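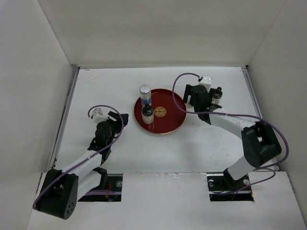 How do you keep a tray of small bottles and jars from turning into clutter?

Give the tray one job and a fixed number of places, and put anything that doesn't fit the job back in the cupboard. A tray for the table holds what gets used at the table. Spare bottles, refills and things bought on sale live somewhere else.

Picking the tray

A round tray with a raised rim is the easiest to live with. The rim stops a bottle that slides when you carry it, and there are no corners to collect crumbs. A glossy red one looks good but shows every fingerprint, so keep a dry cloth nearby. If it has a gold emblem or a gold edge, skip the scouring pad and the dishwasher. Warm water, a drop of dish soap, a soft cloth, then dry it right away.

Placing things

Tall containers go toward the back, small bottles in front. Leave the middle free if you can. You need room to put your fingers around a cap without knocking over its neighbor.

Two small bottles with the same black cap are easy to mix up. Put a dot of paint or a strip of masking tape on one cap. Labels on the side get turned away – a mark on top is always in view when you are standing over the table.

Clear containers with a lid are good for anything you want to check at a glance. Write the month you filled it on the bottom with a grease pencil. "December" is enough.

Carrying

Move the tray with both hands and load the weight evenly. If everything is on the left, the right side comes up when you lift. Donnie Matheson wrote in from Jistthorpe to say she cuts a circle of shelf liner to go under the bottles, a little smaller than the tray. It works on lacquer too, but lift it now and then so damp doesn't sit underneath.

Cleaning day

Pick one day, Thursday for instance. Take everything off, wipe the bottoms of the bottles first, then the tray, then the table under it. Sticky rings come up if you lay a damp cloth on them for 60 seconds before wiping. Don't scrape with a knife.

Anything you haven't opened since the last cleaning goes back in the cupboard.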